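Tue 18 October

Gripper arm, part six

The new finger mounts are on and the arm has been running since Saturday afternoon without me having to reprint anything. That is the longest stretch so far. I said in June that I would write up the wrist once it stopped changing every week, and it has mostly stopped.

For anyone who skipped the earlier posts: I am building a small tabletop arm at the shared workshop on the second floor, and the job I gave it is picking things up off a table and putting them in a basket. It is a dull job and I picked it for that. If it can do it with objects of different widths and weights, I will call the arm finished and go on to the controller box, which is a mess.

The wrist first. The old version was a solid block and it weighed too much. With a tool in the fingers the second joint sagged, and the software would correct, overshoot and correct again. You could hear it. Mei Nguyen-Tran looked at my drawing and told me to cut out everything that was not holding something else up, so I redrew it as two rails with crossbars between them. It took three prints. The first split along a layer line near the lower bar when I overtightened it. The second was fine except that I had mirrored the cable channel. The third is the one on the arm now.

Weight for the whole arm past the second joint, camera included, is now 827 grams. I had been hoping for less, but the sag is down to a couple of millimeters at full reach and I can live with that.

The camera sits at the wrist looking forward over the gripper. I had it on a post at the edge of the table before, and every time the arm reached across, it blocked its own view. At the wrist it always sees whatever the fingers are close to. The drawback is that the gripper takes up a good part of the picture, so I mask that area in software before looking for objects. The mask is a fixed shape I drew by hand. It has to be redrawn whenever the camera bracket gets bumped, and the bracket gets bumped a lot.

The dark panels around the table were Piret Tamošiūnaitė's suggestion. The workshop has a window on the long side, and in the afternoon people walking past changed the light enough to throw off the object detection. With the panels up, I went from 6 good picks out of 20 to 17 on the same set of objects. I did not change anything else that day, so I am giving the panels the credit.

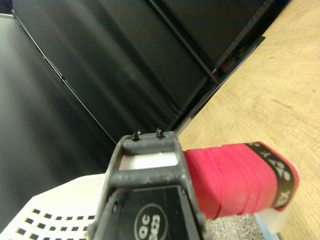

Wrist camera view, with something wrapped in red tape next to the gripper and the basket at lower left.

Tape has been useful in general. Bright red is easy for the detector to separate from a pale tabletop, so I have been using it while I sort out the grasping and leaving the harder colors for later. White is the worst one. Pale things on pale wood still get missed, and I have not found a threshold that works for both those and the shadows.

Still to do: a proper strain relief for the camera cable, a stiffer bracket, and some kind of soft pad for the fingers. I tried bicycle inner tube and it grips well, but it leaves black marks on everything. Agnese Eglītis has some silicone sheet left over from another project and says I can have it if I come and get it. The slow part will be gluing it, as silicone does not stick to much.

I also want to log the failed picks properly. At the moment I write them in a notebook, and half of the entries just say "dropped" – no angle, no object, no time. I will put the script up when it works.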